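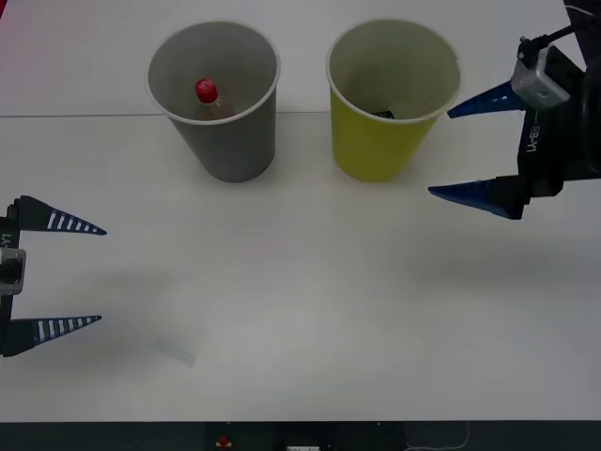
Cup sorting at Clalton, left gripper open. Red-capped bottle in the gray cup.

From: Graça Cordeiro
To: Urnholm tabletop list
Subject: Re: Kultex episode review – worth the money?

Barry Haworth wrote:

> Hello all,
>
> We've had a quote from Kultex for their episode review service and I'm trying to decide whether to take it to my boss. The way I understand it, you send them your recorded runs, they mark where each grasp and release happens, and they flag the ones you shouldn't train on. The basic plan is $4,000 a year and there's a free trial of 100 episodes before you commit.
>
> We are a small group, mostly doing pick and place, and right now the checking falls to whoever is least busy. It gets done badly and late. So I'm tempted. But I have been burned by outside labeling before, and I'd like to hear from somebody who has used this on two-arm recordings in particular. Do they cope when both arms are in view? And how painful is the upload?
>
> Keith mentioned that Clalton had tried it. Is anyone from there still reading?
>
> Thanks,
> Barry

Hi Barry, and hello to everyone I haven't written to since the Ó Flaithearta meetup!

Yes, still reading, and yes, we did the trial in May and then signed up for the basic plan, so I can give you both halves of it. I'm sorry this is going to be long. Get yourself a coffee.

The photo at the top is from our cup sorting task, and that's the work we sent them. Small items go into one of two paper cups, gray or yellow, and either arm is allowed to do the job. It's a dull task to watch but a very good one for finding out whether a reviewer is paying attention, as you'll see.

The upload first, as you asked. It was slower than I wanted but not painful. They have a little desktop program that takes a folder and works through it, and it picks up where it left off if the network drops, which ours does most afternoons. The one thing that tripped us up was file naming. Their program wants all the camera views for an episode in the same folder, and ours were sorted by camera. Shuzhen Cui wrote us a small script to shuffle things into place and she's happy to share it, so just ask her on the list. Kultex support did offer to do the sorting for us, but I'd rather have it done at our end where I can see it.

Now the two arms. The first batch came back with the grasp times looking good for whichever arm was doing the moving, and the other arm more or less ignored. That's a problem for us, as a parked gripper hanging over the table can throw a shadow, or sit close enough to a cup that you'd want a note about it. I wrote to them, fairly politely I think, and they turned out to have a separate instruction sheet for two-arm work that you have to request. With that sheet filled in, the second batch of 100 was much better. Both arms were logged, and they had started adding comments like "idle gripper near cup rim" without my prompting. I was very pleased with that! So please ask for the sheet before you send anything. I don't know why it isn't on the order form, and I've told them so.

Where they are still weak is with things inside other things. Once an item is down in a cup, the overhead view may only give you a cap or a dark edge, and the reviewers would sometimes mark the release late or leave the item off altogether. The bottle with the red cap was rarely missed. The small dark items were missed quite often, and so was anything clear lying on the white tabletop. To be fair to them, I've missed those myself at the end of a long day. Barbara Urbańczyk now puts a list of the items in play in the notes for each session, and the reviewers do seem to read it.

The flagging is what sold it to us – more than the timestamps, if you asked me to choose. Each flag comes with a sentence in ordinary English, and you can click through and argue with it. I argued with plenty in the beginning. Some of their "fumbled grasp" flags were simply our operator being careful, and we wanted to keep those. They changed the rule for our account and it has stayed changed.

A few smaller grumbles while I'm here. The web viewer is lovely on a big monitor and miserable on a laptop. You can't search the comments, so if you remember reading something about a cable last week, good luck to you. And the invoice comes in one lump for the year. We asked about paying in quarters and got a very nice no.

Is it worth $4,000? For us, yes, but we record nearly every day and we had a backlog that I was embarrassed by. If you're recording only now and then, I would do the trial, look hard at what comes back, and think about whether a shared checklist and a fixed hour each week might get you most of the way. Keith Paewai's group does it like that and their data is very tidy. He may want to chime in – Keith, are you there?

My one bit of advice for the trial is to send them your messy runs along with the good ones. We did a mix, and we learned far more from what they said about the bad ones. Put in a few you've already checked yourselves as well, so you have something to compare against.

I can send you our filled-in two-arm sheet if that would help. It has some Clalton shorthand in it that I'd want to tidy up first, so give me a few days.

All the best to you and the group,
Graça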